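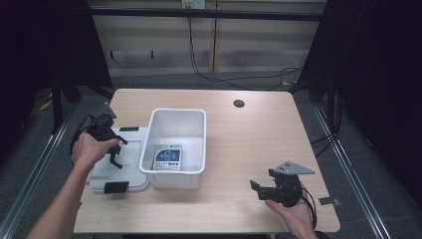 Couldn't you just replay the recorded hand paths and skip the learning part? That was Timmermans, commenting on our February post, and it's a great question. Replay works right up until the bin moves a little. Then the path is wrong and the software has to look and plan again!

So this gallery is all about that looking and planning. Rirnosis is our small toolkit for turning hand-held gripper recordings into training data for a control policy. The current set has 3199 clips – more than 100 of them added this month – and the job is putting a lid on a plastic bin.

The wrist views are my favorites, as they're what the policy gets as input. The loader pulls 12 views per step and lines them up with finger width and pose.

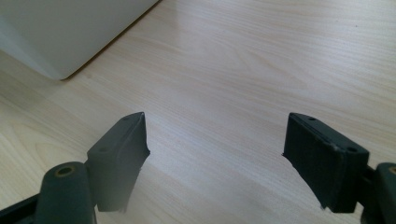 Left wrist or right, the fingers stay put in the view and the table does the moving.

Wood grain turned out to be lovely for tracking. Glare, less so, and the new filter in the Altena branch now drops weak matches before the pose solver ever sees them.
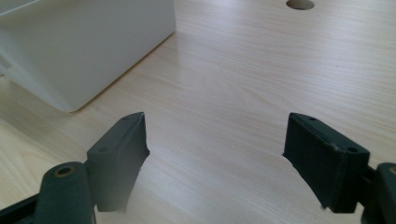
Lolow wrote in to ask if the pose solver runs live or only after recording. Only after, for now! A clip takes 89 seconds on my old desktop, and I'd love to get that way down.

Next up is the planner, which picks an approach angle for the fingers and checks it against the rim and the latches. 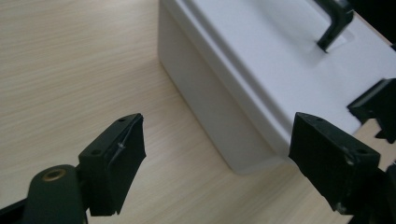

Fingers open, lid on the box, black latch at the side.

Planner code goes up as soon as the tests pass.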